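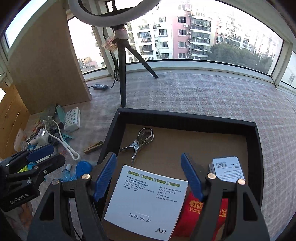 I've been to more town council meetings than I'd like to admit, and the first time I stood up to speak I lost my place, ran over my time and sat down before I got to the part I cared about. So this is how I do it now. I'm in Pinitz, where the council has been going back and forth over whether to let a cannabis shop open on Pleline Road, but the steps work fine for a parking fight too.

## 1. Get the agenda early

Ours goes up on the town website on Friday afternoon. Find your item and write down its number. Mine was item 39 (yes, it was a long night), and the clerk wants that number on your speaker card.

## 2. Read the draft ordinance

The summary leaves things out! Ours said "buffer zone" and stopped there. The draft itself said 810 feet from any school, measured door to door, and that one line knocked out most of the storefronts people were arguing over.

## 3. Write it out and time it

You get 2 minutes in Pinitz. Over in Prakutberg it's longer, so check your own rules. Read it out loud in the kitchen at normal speed - I always talk faster when I'm nervous, but I don't plan on that.

Say these first:

- your name and your street
- the item number
- whether you want a yes or a no vote

Then tell them one thing that happened to you or that you know firsthand. I talked about the empty Tokgöz building and what it's like walking past it after dark.

## 4. Turn in your card before the meeting starts

Once they call the item, they stop taking cards. I learned this in July, from the back row.

## 5. Send the written version too

Email it to the clerk the same night and ask for it to go in the record. You can put in everything you had to cut.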